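How to record pouring and cup-handling examples for a two-arm robot (without losing your afternoon)

Posted in August, filed under: arm training, getting started

I've had a few messages lately from people who have their arms up and running, have got the learning software to install without tears, and then get stuck at the bit where you need to feed it examples. How many? What of? What do you put behind the table? Why does mine reach for thin air? So I've written down the way I do it now, which is a good deal simpler than the way I did it when I started.

The job I'm using is one I like for beginners. There's one cup on the table, a second cup in a gripper, and the arm has to bring the second one over, tip it above the first and put it back down. It looks like nothing, but it has a grasp, a carry, a turn of the wrist and a careful put-down in it, and if your examples are sloppy you will find out very quickly.

What you'll need

Two arms, or one if that's what you've got (you can do this job with one). Some way of steering them by hand – I use a pair of small leader arms that the big ones copy. A camera at the wrist and at least one more that sees the whole table. Two cups that don't look alike. A sheet. A notebook, a paper one, which I'll come back to.

On the recording side I use Wanel, because it's what I learned on and it lets me mark a recording as good or bad with a foot pedal. Use whatever you're comfortable with. The steps are the same.

Step 1: Calm the background down

Hang a plain sheet behind the table. Mine is white fabric over a support and I don't iron it. The creases don't seem to bother the model at all, but a shelf full of coloured boxes certainly did! My first model did lovely work until I moved a box, and then it went to pieces. Pull the sheet down below the far edge of the table if you can, so there's no gap for things to show through.

Same thought for the table top. Plain and pale is good. Wipe it now and then.

Step 2: Choose cups the camera can tell apart

Pick two that differ in colour and in finish. I've settled on a pink one and a metal one. The pink stands out beautifully against all that white, and the metal one is a useful nuisance, as its highlights move about when it turns. If you only ever record with easy, matt things you'll get a model that only copes with easy, matt things. Start with one awkward object, though, and leave the clear glass for later. I tried two clear glasses in my second week and wasted 30 recordings.

Step 3: Look through every camera before you record

Do this each time you sit down, even if you're sure nothing has moved. Open all the views side by side and steer the arms gently through the job. You want to know what each camera can see at the moments that matter: just before the grasp, during the carry, and over the cup.

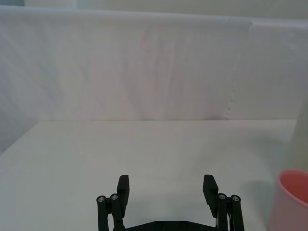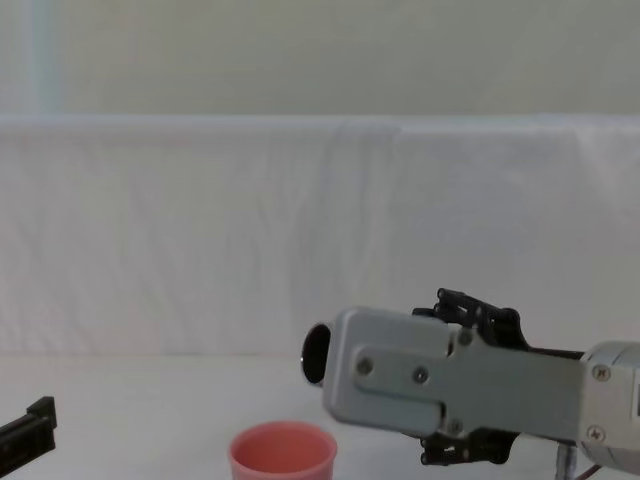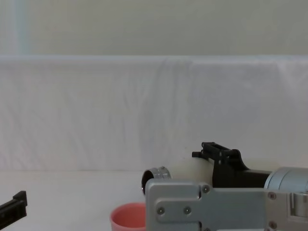
Bench Notes – Issue 5

The wrist view is the one I check first. Open the gripper fully and make sure you've got both fingers in shot, with clear table between them. In my first picture they're both there and the pink cup is only just in at the right-hand side, which is fine for a starting pose. The arm can come from anywhere. What you don't want is a wrist camera that has been knocked so that one finger has gone missing, because you'll be recording half a grasp for the rest of the session.

Now the wider view. In the second picture the metal cup is on its side at the end of the right arm, mouth towards the left, with the pink one standing lower down on the table. See how much of the metal cup is hidden by the finger? All you get is the mouth. That's normal for this sort of camera position and there's no need to fight it, but do make sure the mouth is in view, as it's the part that has to end up in the right place. The third picture has the bracket filling a good chunk of the lower right, and the pink cup partly out of the bottom. If your recordings look like that a lot of the time, shift the cup's starting area further back on the table. I moved mine back by a hand's width and things got noticeably better.

Step 4: Decide where things start, and vary it on purpose

This is where most people go wrong, and I include myself. If you put the cup back on the same spot every time, the model learns the spot. It will go there happily with the cup or without it.

What I do is keep a rough patch in my head, a bit bigger than a dinner plate, and put the pink cup somewhere new in it before each recording. Near, far, left, right, and now and then right on the edge of what the arm can reach. Do the same with the second cup, and leave the other arm in slightly different resting places too. If it always sits in exactly the same corner, that becomes part of what the model expects to see.

Kulap Thaweesak, who got me into all this, does it with a pack of cards: each card has a position on it, she shuffles them, and she turns one over before every recording. I thought it was fussy until I plotted my own "random" positions and found nearly all of them on the left!

Step 5: Record slowly, and finish properly

Steer at a steady, boring pace. If you whip the arm across the table and then creep up on the cup, the model will try to do both at once and usually in the wrong order.

A few habits worth getting into:

Pause very briefly before you close the gripper. Not a long pause, or the model learns to dither.

Tip from the wrist and keep the elbow quiet.

Put the cup down before you let go. It sounds daft, but watch your own recordings and see how often you drop it the last little bit.

Return to a resting pose, then stop recording. Don't stop while the arm is still moving.

I do them empty, by the way. Once the empty ones work I move on to dried beans. Water can wait until you trust the thing, and until your electrics are somewhere sensible.

Step 6: Keep the fumbles, bin the disasters

If I miss the cup, back off and get it on the second go, I keep that recording. The model needs to see what getting out of trouble looks like, and those are some of the most useful examples I have. If I knock the cup over, or forget what I'm doing halfway, I tap the pedal for bad and start again.

Cristóbal Herrera disagrees with me on this and throws out anything that isn't clean. His models are very smooth and mine recover better, so take your pick.

Step 7: How many?

For this job, with cups moving about in a patch that size, I start to see something sensible at 200 recordings. By 300 it's decent. I'd much rather you did a first batch of some 30, trained on those, and watched what happened, though. It'll be rubbish, but it'll be rubbish in a particular way. If it always closes too early, look at your pauses. If it drifts to one side, look at your positions. Then record the next batch with that in mind.

Take breaks. My steering gets lazy after tea and I can see it in the data.

Step 8: Write it down

Back to the notebook. For each session I write the time I started, which cups, where the lamp was, whether the blind was up or down, and anything I changed. Evening recordings have a different colour to morning ones, and when a batch behaves oddly it's nearly always something on that page. I label the folders to match, so "pink-metal, blind down, batch 5" and so on.

A couple of things people have asked

Do I need both arms for this? No. I leave the second one set up as I use it for the next job, where it holds the pink cup still. If yours is in view, keep it in view for the whole set.

Can I mix in recordings from somebody else's arms? I tried it with a set from the Letley group and it did help a bit, but only after I'd matched the camera heights. Before that it made things worse.

Does the colour of the cup matter? For the first set, just pick one and stick with it. Once it's working, swap in a blue or a green for a batch and see if it copes. Mine didn't, until I'd recorded a handful with each.

Next month I'll do the training side, including the settings I've ended up with and the ones I'd leave well alone. If you get stuck before then, leave a comment with your wrist view and your table view, and tell me how many recordings are in the set.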